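Chopsticks, Drainage and the Divided Holder: Jocelyn Javier on Table Storage

Jocelyn Javier has worked on utensil storage at Dalisay for most of her career. Her current subject is the upright chopstick holder, a product she describes as "solved in outline and badly handled in detail." We spoke by phone in March, shortly after she had finished a round of revisions with her colleague Keith Haworth.

The first thing she looks at is the opening. A round opening lets a bundle turn and spread, and the sticks at the outside end up crossing the ones in the middle. "An oval limits the spread in one direction," she said. "You still get a lean. You can live with a lean, as long as a person can take a pair without dragging a third stick out with it."

Dividers are the second question. Javier favors few of them. Every wall takes up width, and every corner where a wall meets the floor collects water and starch. The Dalisay drawing, number 408, went through 2 layouts before she and Haworth settled on one. The rejected layout had narrower slots, which held the sticks straighter but could not be reached with a household sponge.

Height is set by the balance point. A loaded holder with light wooden sticks has most of its weight near the table, and the risk of tipping comes mainly from people pulling sideways. "If the wall comes up past the middle of the stick, people pull at an angle and the holder comes with it. If the wall is too low, the bundle fans out."

She was more cautious about materials. Wood should go in dry, tips up, and the compartments should be emptied and wiped before the sticks go back. 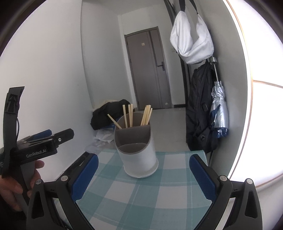
"A separate lining also makes the inside easier to inspect," Javier said. "On a white wall, people see a stain and scrub it. On a gray one they have to look for it, so I tell them to clean on a schedule."

Her own schedule is weekly for the holder and daily for the sticks. She does not recommend storing damp wood in any closed container, and she replaces a stick once the tip has gone rough.

I asked about placement. Javier keeps hers on the table between meals, away from the edge, and moves it only to change the cloth. Haworth keeps his in a drawer, on its side, a practice she has asked him to stop.

The next revision concerns the base. A rounded lower edge wipes clean easily but reduces the contact area, and she wants to measure how much before changing anything else.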